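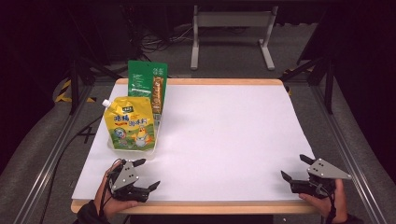
January 2023
by Melnychuk

Print | E-mail

Today I started to put the kitchen cupboard in order, and I did not finish. When I moved to Taltham in July I put everything in quickly, and since then I only push things to the back. I took out 67 things. I know this because I wrote them in my notebook, like my mother did every winter.

The pouches are the most difficult. They do not want to stand. In the jar shelf they fall on each other, and in the drawer I cannot read the names. Now I keep them in a clear box from Pivel, the tall ones behind and the small ones in front – it is better, but the box is already full.

Five packets were too old and I threw them away. I felt bad about the rice flour, 400 grams and never opened.

I also put new white paper on the table. The old one had tea on it. The roll comes from the shop in Dellamside and it is a little too wide, so I must cut it each time – my line is never straight.

Tomorrow the lower shelf, and the spices. I must also buy a rubber band or clips for the sugar.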